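Camera and Controller Comparison, Progress Report 2
Project Clumness, prepared for Brilberg
Jul 27, 2020

We have had a really good stretch since the last report! The front camera is mounted behind the windshield, both controllers talk to it, and we now have 1745 clips logged. The plan you approved asked for a comparison of two controllers, the Wendileck board and our older Çınar unit, on the same video from ordinary roads.

The first pass used 121 clips. The Wendileck board kept up with the full picture on all but 6 of them. The Çınar unit dropped more, mostly in bends, but it starts up faster and we like it a lot for short runs.

Views from the windshield camera, corrected for lens curve:
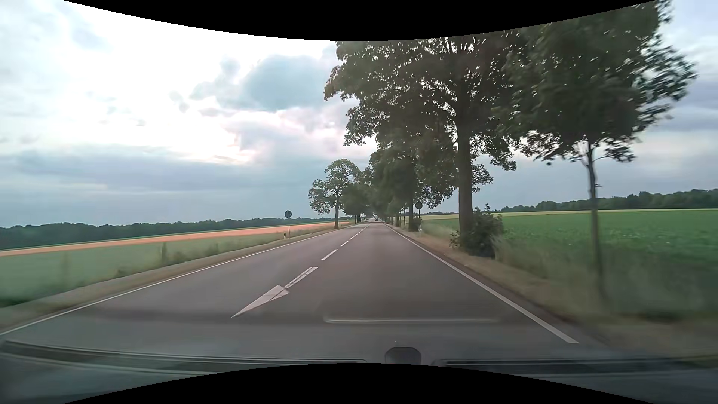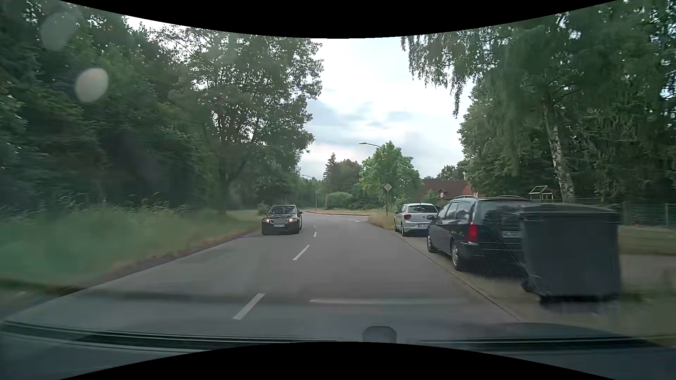
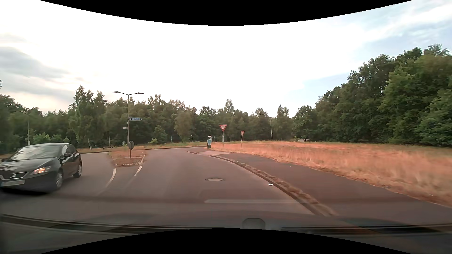

Photos: Project Clumness road team

The correction leaves black curves along the top and bottom, and both controllers now skip those areas. Reflections on the glass are the bigger job. A faint light streak lies over the road surface, and the Çınar unit sometimes takes it for paint. We are trying a dark cloth on the dash and a hood around the lens, and the hood looks promising.

Blur close to the car on the right side is still open. A shorter exposure should help, and the bright sky gives us room to try it.

Next up are 12 night runs, a second camera mount and a rerun of the bend clips on both boards. Spending is on plan. We expect to send the full comparison in October.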